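We use cookies to improve your experience. Accept | Manage settings

Mattress covers and the cost of a fold

03/09/2020

Grorno makes mattress covers for rental housing. Its head of materials, who asked to be identified by role only, spoke about why the company changed its top fabric.

The old Tultia cover was a tight cotton weave. "It looked good on delivery," she said. "After 10 washes it had shrunk enough to pull at the corners, and the zipper took the load." The replacement, sold as Mola, has more give. It goes on with slack left in the panel.
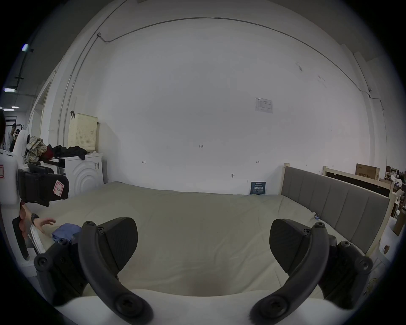
Slack is the part customers question. "They see wrinkles and think we sent the wrong size." Her answer is to look at how deep the folds are. Soft wrinkles across a pale beige-sage top, with the stitching barely showing, are within what she accepts on a bare mattress. A hard crease that stays after the fitted sheet goes on is a fault. She also asks fitters to check the end by the headboard, and to pick up small items such as the blue clip there before the sheet is put on. "A clip under a sheet will mark the fabric in a night."

Each batch is rubbed for 2000 cycles and washed at 100 degrees Fahrenheit. Of the four colors tested, the lighter ones showed soil sooner but faded less. Bellini, a heavier version with a quilted top, is due in December. She would not give a price. "The zipper supplier has not confirmed. Until then I have no number."

4 comments | 10 shares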